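Skip to notes Home Units Handouts Labs Contact
July
posted by Alcides Chambi
Search this course Go

Unit 3 notes: bins, totes and loose parts storage

These are the short version of what we covered, plus the bits I skipped when the time ran out. Bring them to the storeroom session. Pencil, not pen, the labels smear.

1. Why open bins

Open top, no lid. You see what is in there without lifting anything. Cheap to stack empty, a pain to stack full. Good for mixed items, odd lengths, stuff that comes back from the bench one piece at a time. Bad for anything that hates dust, and bad for small screws (they find the corners and stay there).

Lidded totes are next unit. Don't mix the two up on the worksheet like last year's group did.

2. Parts of a bin, words to use

Floor - where the load sits. Takes the scratches.
Walls - near, far, left, right. Always say from where you stand, and write down where you stood.
Slope - any panel that leans in or out between wall and floor. Not all bins have one.
Corner - where two walls meet. Tight corners hold dirt, wide ones are easier to wipe.
Rim - top edge. Check for splits here first.

Use these words in your reports. "The side bit" gets no marks.

3. Wear

Wear tells you how a bin gets used, up to a point. Things to note:

Scuffs on a slope. Usually items sliding down it, or being dragged up it. Write down upper or lower half, broad or narrow.
Specks and flecks. Could be paint, could be rubber, could be dirt. If you can't tell, write "flecks" and leave it. Wipe test only if I say so.
Streaks on the floor. Which way do they run? All one way means dragging. Mixed means mixed.
Lines along the foot of a wall. Often from the same item resting in the same place, or from a liner that's since gone.

Do not write "damaged" for wear. Damaged = it can't be used. Worn = it can. Hirkdale store throws out far too many good bins becuase of this one word.

4. Laying things in

Long thin items go along the longest wall, flat on the floor, nothing on top. Clear tubing and clear plastic go where the light hits them, otherwise people miss them and drop something heavy over the top.

Chunky or tapered pieces: wide end down if it'll stand, otherwise lay it flat. Diagonal is ok in a bin with few things in it. In a full bin it wastes the middle.

Dark items on a dark floor are easy to miss. Same with gray on gray. The Triantafyllou sheet says to use a pale liner, fine if you have one. We have 200 and the stock list says 500, so ask before you take.

Leave finger room on at least one side. Hard up against a wall = hard to get out.

5. Practice entry

Bin ref 2923, Pallent bench. Fill in the form from the photo, then compare with your neighbor. Five minutes, no more.

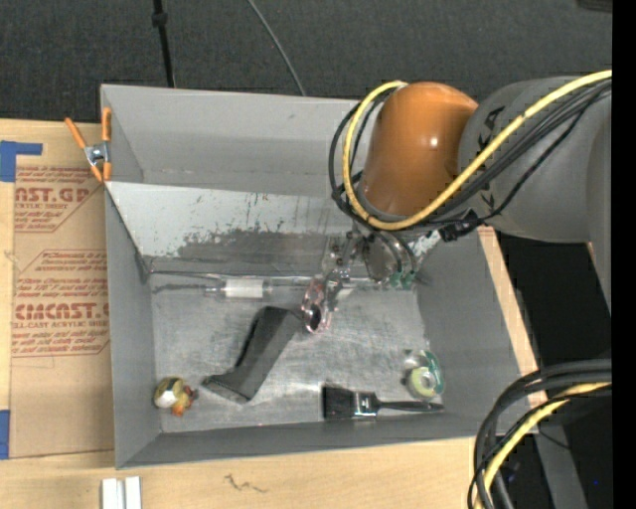

Fig. 1. Bin with a dark tapered piece lying diagonally and a slender clear item along the base of the slope.

Write up:
- the floor, in one line
- the slope, in one line (flecks and scuffing go in seperate boxes)
- lie of each item, and which way the wide end points
- worn or damaged, pick one

Don't name the items if you don't know them. Shape and color will do. "Dark gray, tapered, flared at one end" is a perfectly good entry.

6. For next time

Read the Drustine handout, first two pages only. Worksheet in the tray by 4 pm. Put your name on it this time please, I had three blanks. Anyone who missed the labeling demo come see me before the storeroom session, it's short.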